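Keeping drawers running smoothly

Most sticky drawers need cleaning before they need repair. Take the drawer all the way out and empty it. Vacuum the runners and the inside of the cabinet, then wipe both with a barely damp cloth and let them dry for 40 minutes.

Wooden runners do well with a rub of plain candle wax. Go over the full length twice and work the drawer in and out a few times. Skip cooking oil — it turns gummy and picks up dust.

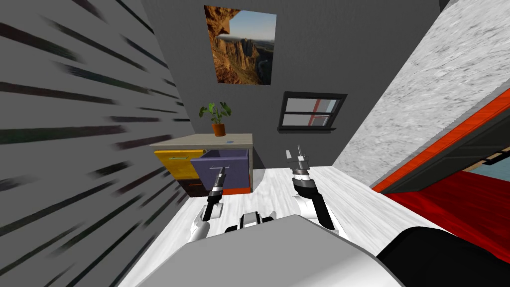
A low cabinet with a purple drawer, against the back wall.

For metal slides, use a dry silicone spray and wipe off the extra. Check the screws while you're in there. If one spins without biting, fill the hole with a toothpick and wood glue, snap it flush, and drive the screw back in the next day.

Painted drawers often stick at the top corners, where the paint builds up. Sand those spots lightly with fine paper, close the drawer, and try again before taking off any more.

Damp weather swells wood. A drawer that binds in August may be fine by February, so go easy with the plane.

Liners should be cut a little short of the back edge. Ours curled up and jammed the bottom drawer twice.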